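Discombe Record Attempt
29 Mar 2021

1/ Some news from the town of Discombe. We are going for a world record. The category is Longest Continuous Paper Chain Made From Old Council Newsletters, and yes, there is a category, because we wrote in and asked for one.

2/ The mark to beat is 1,602 metres, set by Jevotness, our neighbours down the highway, who have mentioned it on their welcome sign, their bin stickers and the side of the pool.

3/ I have been put in charge of measuring. My qualifications are that I own a long tape measure and was at the meeting.

4/ The rules run to 50 pages. Every link has to be the same width. Staples are allowed. Sticky tape is allowed. Staples and sticky tape in the same chain is apparently how civilisations fall.

5/ Progress so far is 465 metres, coiled up in the footy club change rooms. It looks like a very large, very boring snake that wants to tell you about kerbside recycling.

6/ Long weekend coming, so chain-making is on hold until everyone has eaten their own weight in chocolate. Happy Easter to all who celebrate, and to Jevotness.

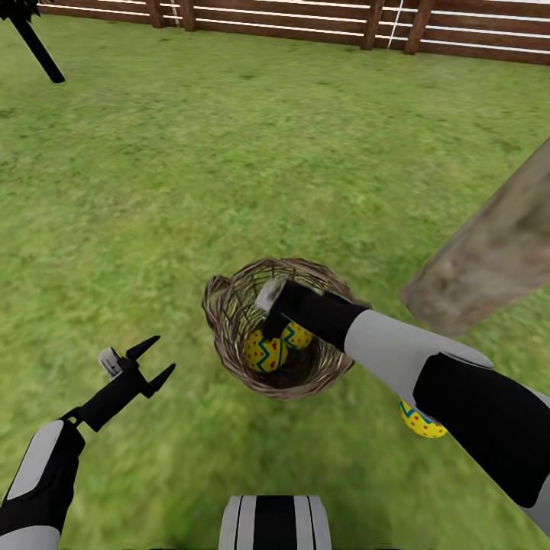
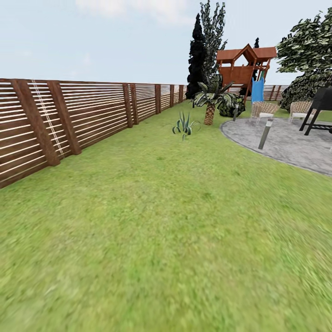 7/ Back to business. We have a paper problem. The council went digital a while back, so the supply of old newsletters is whatever people have in the shed. If you hoarded yours, your hour has come.

8/ A bloke at the servo asked whether we could print new ones. We could. Page 31 says the paper must have been "previously distributed in good faith". I have read that line more often than my mortgage.

9/ Schnyder Hardware has donated staples. Climau Bakery has donated 2 trays of lamingtons, and attendance at the stapling nights has improved beyond anything I managed with the word "community".

10/ Official attempt is in July, on the oval, weather permitting. The rules say the chain has to be lifted clear of the ground in one piece. I've asked what happens if it's windy. The reply was "good luck", with a smiley face.

11/ Newsletters can be dropped at the library. Please take the rubber bands off first. Please also check for spiders, particularly if yours have been under the house.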